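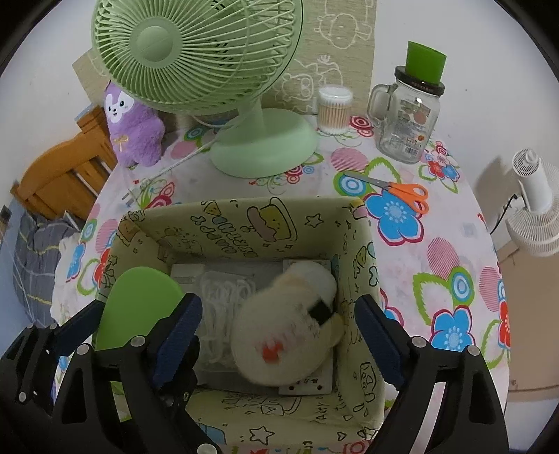 Last changed 7th April by Embla Strand

Data > Household > Undwood Fabric Care Notes > README

# Undwood Fabric Care Notes

A table of washing, drying and storage notes for household textiles, collected from people in Undwood and typed up by hand. It covers tablecloths, curtains, bedding, towels, cushion covers and soft toys. Clothing is left out, apart from a few aprons that came in with the kitchen linens.

The current release has 518 rows. Each row is one note about one item.

## Files

- notes.csv: the main table
- stains.csv: stain names used in the main table, with spelling variants
- scans_index.csv: which paper sheet each note came from

The scans themselves are not in this folder. Ask Holger Sandberg if you need to check a reading.

## Columns in notes.csv

item_id: a plain integer. Gaps are rows that were merged or withdrawn.

item_type: one of 6 values (table, window, bed, bath, cushion, toy). Aprons are under table.

fiber: as written by the contributor. We did not look at labels, so "cotton" may well mean a blend.

wash_temp: in Fahrenheit. Notes that said only "warm" or "hot" keep the word. Do not convert these to numbers.

drying: line, flat, machine, indoor or blank. Indoor means on a rack or over furniture, with or without a fan.

stain: blank if the note isn't about a stain. Wax, tea and beet are the common ones.

note_text: the full note, with names and street addresses removed.

year_written: blank for most rows. Very few people dated their sheets.

## How the notes were collected

Torunn Blomqvist handed out paper sheets in February and collected them at the library desk. Jonatan Backlund typed them. Sheets that were hard to read were typed by two people and compared, and where they still disagreed the word is marked [?] in note_text.

Spelling was left alone except in item_type and drying. "Luke warm", "lukewarm" and "luke-warm" all appear.

## Known problems

Table linens are overrepresented. Several contributors filled in a sheet for every cloth they owned and skipped the towels.

The toy rows are thin, and most of them say surface wash only. Treat any average from them with care.

Borax and washing soda were mixed up in one batch of sheets. The rows we are sure about have been fixed. The others carry "check" at the start of note_text.

A line break inside note_text will trip up some spreadsheet programs. Open the file as UTF-8 with quoted fields.

## Not for

Please don't use this as safety advice. Some notes mix cleaning products that should be kept apart, and they are reproduced as written.

## Changes

Version 6: drying values cleaned up, duplicate curtain rows merged, Greraveo column names dropped in favor of the ones listed here.

Version 5: stains.csv added.

## Contact

Corrections go to Borghild Öberg. Give the item_id and the word you think is wrong.

We use cookies to remember your display settings. Accept | Decline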